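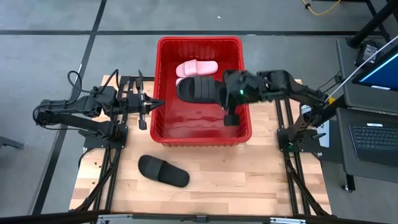 Shoes by the back door are the first thing to get out of hand in our house, and summer shoes are the worst of them. Sandals and slides are light, so they get kicked under the bench and separated. A plain open bin fixes most of it. Use plastic, with a smooth floor that wipes clean, and pick a bright color — a black slide is easy to spot against red, and so is a pale pink one. Lay the shoes in on their sides if they are thick-soled. They take less room that way and you can still see which is which.

Keep the bin for one kind of shoe only. Boots and sneakers go on the rack.

Size: measure your longest sandal before you buy. Ours is a Vaddale bin, 400 mm long inside, and it holds 5 pairs with no stacking.

Cleaning: once a month, take everything out and shake the sand off outdoors. Wash the bin with warm water and a little dish soap, then let it dry upside down. Foam slides can be washed the same way, but keep them out of direct sun while they dry or they may shrink.

In October, clean the sandals, pair them up and put the whole bin on the closet shelf until spring.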